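腕部相机位姿估计在快速运动时乱跳，是标定问题还是模糊问题？

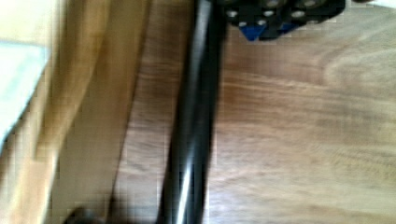

Gutness 发表于 2023年4月29日

我在用腕部相机做视觉伺服，靠近桌面以后位姿输出一直跳，想请大家看看该从哪里下手。系统是这样的：检测网络给关键点，PnP 解位姿，再过一个恒速模型的卡尔曼滤波，最后送给阻抗控制器。慢速时一切正常，速度一提上去就不行。像这一帧，木头桌面上那根黑色长杆的两侧边缘都拖成了重影，检测器有时给一根杆，有时给两根，置信度还都不低。旁边黑色块上那排浅灰色圆点也糊得连在一起，角点匹配基本没法用。蓝色的楔形件倒还能分出来，但光靠它约束不住姿态。

已经试过的：重新做了手眼标定，用 500 组位姿，残差看着很漂亮，跑起来照跳。把滤波的过程噪声调小，跳是不跳了，可末端明显滞后，控制器开始来回找。同事建议直接换一个叫 Brisa 的去模糊模型，放在检测前面。我不太相信这种办法，去模糊网络“补”出来的边缘到底是不是真边缘，谁来保证？想听听真正在机器上跑过的人怎么说。

Lerato Van Wyk

你的怀疑有道理，不过我觉得你连标定那一步也信得太多了。残差漂亮只能说明那 500 组位姿内部自洽，采集的时候机械臂是停稳的吧？停稳了采，时间戳差多少都看不出来。一动起来，图像和关节角对不上，算出来的基座系位姿就会偏，偏多少跟速度成正比，看上去很像模糊造成的误差。

先别动网络，做下面几件事：

把相机对着一个固定的标定板，让腕关节做正弦摆动，同时记录图像时间戳和关节角。用两路角速度做互相关，找峰值对应的延迟。我们以前测出来是 80 毫秒，之前所有人都坚持说驱动里已经补偿过了。驱动文档写的是一回事，自己量出来的是另一回事。

然后看曝光。自动曝光务必关掉，曝光时间压短，增益往上抬，噪点多一些检测器一般扛得住，拖影它扛不住。杆是亮面的，打光的时候注意别让高光条变成最强的边缘，你图里杆的下半段就有一道白的，检测器很可能把它当成杆边在用。补光要从侧面漫射过来，正对着打只会更糟。

滤波那边，把过程噪声压小等于告诉滤波器“别信测量”，滞后是必然的。应该改的是测量噪声：按当前末端速度和重投影误差动态放大 R，糊的帧自动降权。再加一个马氏距离门限，超了就丢掉这一帧，靠运动学递推撑过去。阻抗控制器那边要能接受短时间没有视觉更新，别一丢帧就拿旧位姿当新的用。

至于一根杆还是两根杆，光看这一帧我也不敢断言。中间那几条平行暗带，可能是两根叠着，也可能是一根带棱的。你自己当然知道桌上放的是什么，可检测器不知道，它每一帧单独猜。如果任务里数量是已知的，就写成先验塞进数据关联里，别让网络每帧重新投票。

去模糊我不反对拿来离线看数据，放进闭环我不同意。延迟先不说，它输出的边缘没有不确定度，后面的 PnP 会照单全收。

Kramer

换全局快门相机，问题解决。我换了以后再没跳过。

Lerato Van Wyk 回复 Kramer

全局快门解决的是卷帘造成的倾斜和弯曲，曝光时间该多长还是多长，拖影一点不会少。你换相机的时候是不是顺手把曝光也改短了？

Kramer 回复 Lerato Van Wyk

新相机默认曝光确实短一些，没仔细对比过。

Gunther Baumgart

补充一点规划方面的，前面都在讲感知。

为什么一定要在高速段用视觉？我的做法是把接近过程拆成 2 段：前一段走规划好的轨迹，视觉只做粗略监视，不进闭环；到预抓取点减速，等重投影误差连续若干帧低于门限再切到伺服。状态机里加这么一个条件，比调一个月滤波器省事。代价是节拍变慢，你要算一下能不能接受。很多人不肯减速，是因为演示视频里别人没减速，可那些视频很少告诉你失败了多少次。

另外建议把每帧的曝光时间、末端速度、检测置信度一起写进日志，用 Wisex 或者别的什么回放工具对着看都行。如果跳变只出现在高速帧，而且相邻帧朝不同方向跳，那多半是模糊和误检；如果总是顺着运动方向偏，就回去查时间同步。这个区分做出来之前，谁给你的结论都不要太当真，包括我的。

还有，置信度高不等于准。你说两种检测结果置信度都不低，那这个置信度基本没有校准过，别直接拿去算测量权重。

Gutness 回复

按互相关的办法测了延迟，确实不是零，补偿以后顺着运动方向的偏移小了很多。一根变两根的误检还在，这几天先压曝光，再把杆的数量写进关联里试试。去模糊那个先搁着。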